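Planning the money for a hand-held gripper set: some kitchen table tips

Many people now want a pair of hand-held grippers at home, to record how small things are picked up and put in a box, and later to teach this to a robot arm. I helped Solène Chevalier to plan her purchase, and we made mistakes which you can avoid.

Begin with the table and the things on it. Write down what you will really pick up. Snack packets, pouches and jars are cheap, and each one asks something different from the fingers. A flat pouch on a cloth is harder than a bread roll.

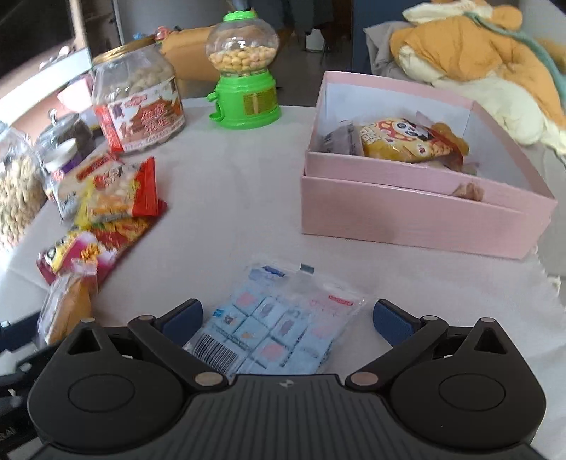

Then measure the widest thing on your list and compare it with the opening of the fingers, before you look at any price. A big jar with a screw lid can be too wide for many grippers. Ask the shop for the opening in millimetres. Pidotard sent us this on the same day, another shop never replied.

One gripper or two? With one you can do most sorting. For holding a bag and taking something out of it, you will want a second. The pair from Pidotard was 3,536 euros, and we had kept only 1,000 for everything else. It was enough, but we counted every cable.

Leave money for soft finger pads too. They are the part which wears first – buy 2 spare sets with the first order, the postage is the same.
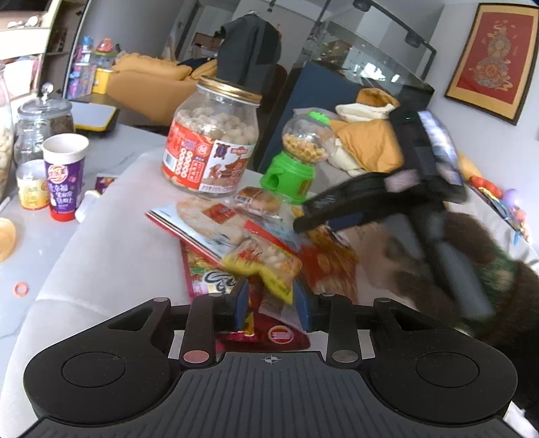

What can wait

A special table, new lamps, a second box. Bastien Masson bought all these first and used them very little.

Related tips
Storing small cables in a drawer
Which box for which shelf?
Cleaning a glass jar with a narrow neck

11 comments – 2 shares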